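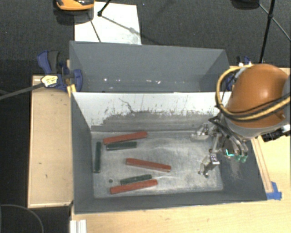 CHAPTER 4
Keeping Parts in Open Bins

Chapter Objectives

After studying this chapter, the student should be able to:
describe the common ways in which loose parts come to rest in an open bin;
sort a mixed bin by color and by length;
tell surface wear from damage that calls for a new bin;
fill out a bin card correctly.

Key Terms

open bin, mixed bin, bin card, resting position, surface wear, working stock, reserve stock

4.1 Introduction

Every storeroom depends on containers. Shelves and racks hold the larger goods, but small and medium parts spend most of their time in bins, and the condition of those bins has a direct effect on how quickly an order can be filled. The earlier chapters dealt with receiving and labeling. The present chapter follows the parts after they have been labeled and put away.

The opening photograph shows a mixed bin holding red blocks and dark green blocks. The blocks differ in length as well as in color, and they do not all point the same way. One green block lies along the left wall, while others rest at a slant on the floor of the bin. A mixed bin of this kind is easy to sort by eye while the stock is low. As the stock rises, parts begin to cover one another, and a short part may be hidden completely beneath a long one.

Students should also look at the bin itself. Its floor is marked with fine scratches and pale smears, and the back wall is whitish toward the top and streaky gray lower down. Marks of this type are classed as surface wear. They are recorded on the bin card but do not by themselves require that the bin be replaced. Cracks, sharp edges and bent rims are treated separately in Section 4.3.

4.2 The Lozano Storeroom

Many of the exercises in this chapter are drawn from the training storeroom at Lozano, where Deividas Lepik taught stock handling for 19 years. His course notes set out a simple rule for open bins: long parts go in first, lengthwise, and short parts are placed beside them — never on top. The rule is still followed at Lozano and has been adopted, with small changes, at the Histov warehouse.

Before reading further, review the bin card printed on page 10. Note the spaces for part color, part length, condition of the floor and condition of the walls. The same card is used for working stock and for reserve stock.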